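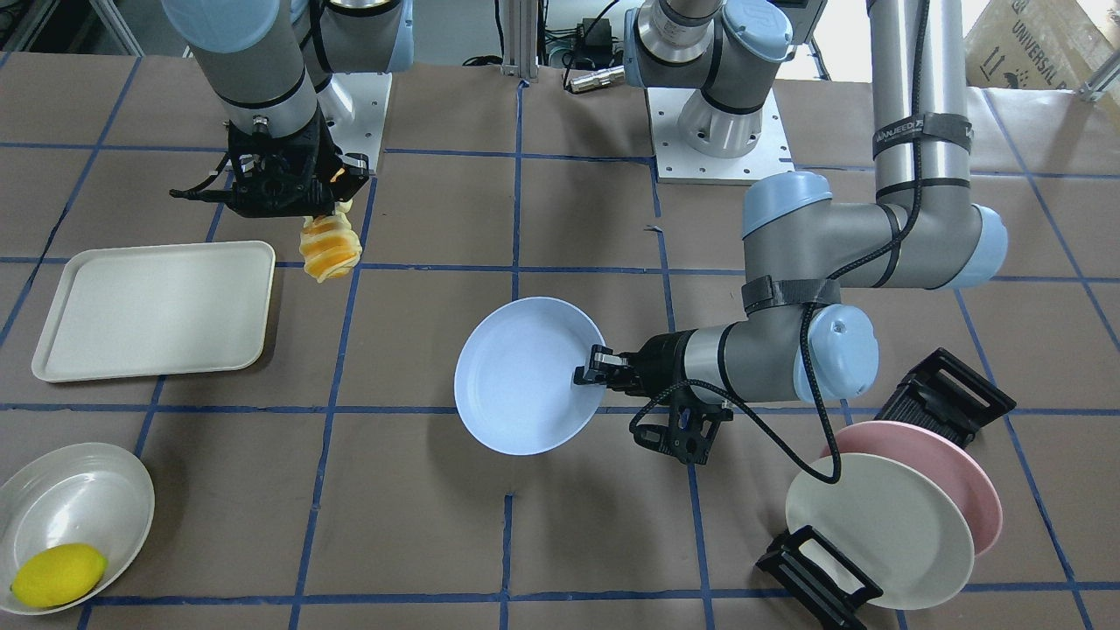
I moved my newsletter to Givier in April, and I want to write down what I learned about the subject lines, while I still remember it.

My list is small. When I started there were 1634 addresses in it, many of them collected years ago, when I had another blog and wrote about quite different things. My friend Murali Krishnan told me to delete everyone who did not open a letter for 18 months. I was afraid to do it – it feels bad to throw away readers! But first I sent them one short letter with the subject "Do you still want to hear from me?" and nine people answered by hand. Two of them wrote very kind words. The others on the old part of the list I removed the same evening.

After this I began to change the subjects. Before, I always wrote "Newsletter" and the number of the issue. Now I take one sentence from the text and use it as it is. More people open the letters, but I must say that the clicks to the blog are almost the same as before, so I do not want to promise anything to you.

Muthu Chacko asked me in the comments if I send at a fixed hour. No, I send when the text is ready, usually in the morning.

The next thing I want to try is a welcome letter for new subscribers. I have a draft already, but it is too long and it talks too much about me. If you have a good one, please send me the link.

26 November 2024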